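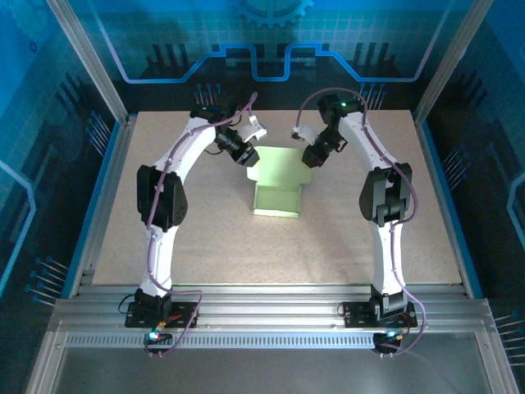
Abb. 4: Arbeitszelle mit zwei Armen und hellgrüner Faltschachtel in der Startlage. Die Greifer berühren das Objekt nicht.

4.2 Regeln für die Aufzeichnung von Faltaufgaben

Faltschachteln sind ein wunderbarer Prüfstein für die zweiarmige Manipulation. Der Karton gibt nach, federt zurück und behält jede Knickspur, und gerade deshalb lohnt es sich, die Bedingungen einer Aufzeichnung sorgfältig festzuschreiben. Der hier vorgestellte Leitfaden entstand aus der Durchsicht von 3731 Episoden, die an den Standorten Skondon und Gounder nach uneinheitlichen Vorgaben aufgenommen worden waren. Fast 400 davon ließen sich nachträglich keiner definierten Startlage zuordnen -- ein Verlust, der sich mit einfachen Mitteln vermeiden lässt.

Als Startlage gilt eine Anordnung, in der die Schachtel mittig zwischen beiden Armen liegt und kein Finger Kontakt hat (Abb. 4). Die Lage wird vor jeder Episode mit der festen Kamera geprüft. Kleine Verdrehungen der Schachtel sind ausdrücklich erwünscht und werden nicht korrigiert; Tessier und Menon konnten in ihren Vorversuchen zeigen, dass die gelernten Strategien davon spürbar profitieren.

4.3 Kontakt und Sichtbarkeit

Für die Handgelenkkameras fordern wir, dass die Kontaktzone zwischen Finger und Karton im Bild liegt. Teilverdeckungen sind zulässig, solange mindestens eine Fingerspitze erkennbar bleibt. Die Annotation »Kontakt« wird nur vergeben, wenn zwei Personen unabhängig voneinander zum selben Urteil kommen. Bei 137 Stichproben hat sich dieses Verfahren gut bewährt, auch wenn Gatti zu Recht auf den Zeitaufwand hinweist. 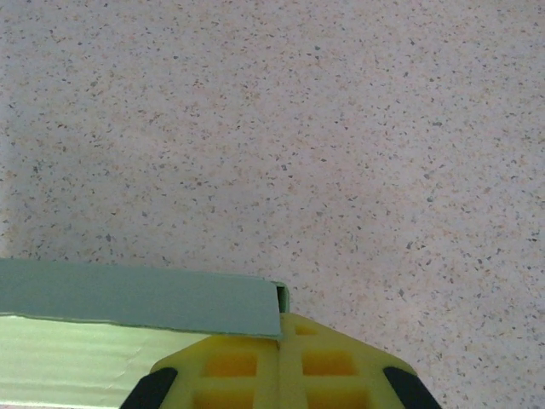
Abb. 5: Handgelenkansicht am rechten Ende der Schachtel. Die Lasche verdeckt den oberen Teil des linken Fingers, die Spitze des rechten bleibt sichtbar.

Besonders spannend wird es beim Deckel. Steht er schräg, verdeckt er leicht einen Teil des Greifers und wirft zugleich einen Schatten auf die Tischfläche (Abb. 6). Solche Aufnahmen wurden früher häufig aussortiert. Wir empfehlen das Gegenteil: Sie bleiben im Datensatz und erhalten das Attribut »verdeckt«. Ob der Deckel tatsächlich gehalten wird, entscheidet erst die Bildfolge zusammen mit dem Kraftsignal; aus einem Einzelbild wird kein Griff abgeleitet.

Abb. 6: Geöffnete Schachtel mit schräg stehendem Deckel, Aufsicht aus der Handgelenkkamera.
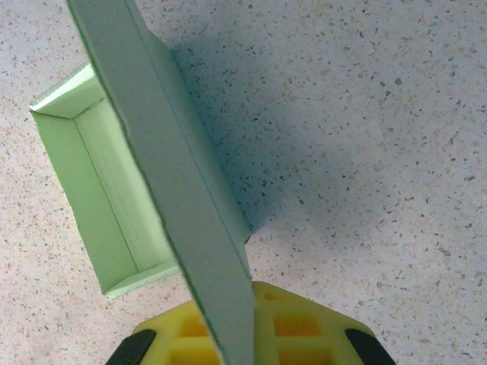
4.4 Abbruch und Wiederholung

Eine Episode wird abgebrochen, sobald der Karton einreißt oder die Arme den vereinbarten Mindestabstand unterschreiten. Abgebrochene Episoden werden mit Grund gespeichert und nie überschrieben. Nach elf Durchgängen ist die Schachtel zu wechseln, bei sichtbar ausgeleierten Falzen auch früher. Die Protokollvorlage von Hegde und Kulkarni sieht dafür ein eigenes Feld vor, das am Standort Gounder bereits seit März ausgefüllt wird.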